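The Baloch Carry Bag

I walk when I play. Always have, even at Briltville, where the back nine climbs like a staircase and most people give up and take a cart by the turn. So when I set out to make a golf bag I wanted one I could carry for 18 holes in July without my shoulder complaining all through dinner, and after two years of sewing, ripping out seams and sewing again, the Baloch is it!

It's a stand bag with a four-way top and a double strap. I kept the pockets simple: one big one for a rain jacket, a long one for balls, a little lined one for your phone and keys, and a sleeve for a water bottle that you can reach with the strap on (I tried so many bags where you can't). There's a loop for your towel and a slot for a pencil – yes, some of us still keep score on paper.

The strap is the part I'm proudest of. My friend Aisling Ó Néill plays left-handed and always found that straps sat wrong on her, so we put the adjusters on both sides. Set it up once at home with your clubs in, tug each side until the bag rides level across your back, and tuck the loose ends away. If it slides toward your hip on the first tee, it's too long. 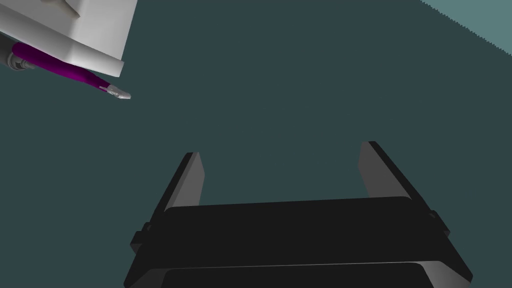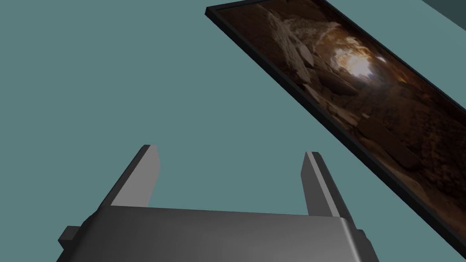 What you get

The bag, the double strap, a rain hood that snaps on, and a small zip pouch for tees. Clubs and towel are up to you.

Colors

Pine, navy and a warm sand color I call Reria. Sand shows the mud, I'll admit, but it wipes down fine with a damp cloth and a drop of dish soap. Please don't put the bag in a washing machine.

Price and shipping

The Baloch is $217 with the rain hood included. If you already have a hood you like, it's $176 without. I sew in small batches and pack orders on Wednesday, so if yours comes in on a Thursday it will sit with me for a bit. The next batch is 24 bags and should be ready in May.

Will it fit my push cart?

Most likely. It sits nicely on my old Sarkska, with the legs strapped in so they don't kick out on bumps. If your cart has a very narrow lower cradle, send me the width before you order and I'll check it against the base.

Repairs

Zippers and strap buckles I replace free for the first owner – just pay the postage to me. Take your clubs out first and check the ball pocket, please. Email me before you send anything and I'll tell you when I can get to it.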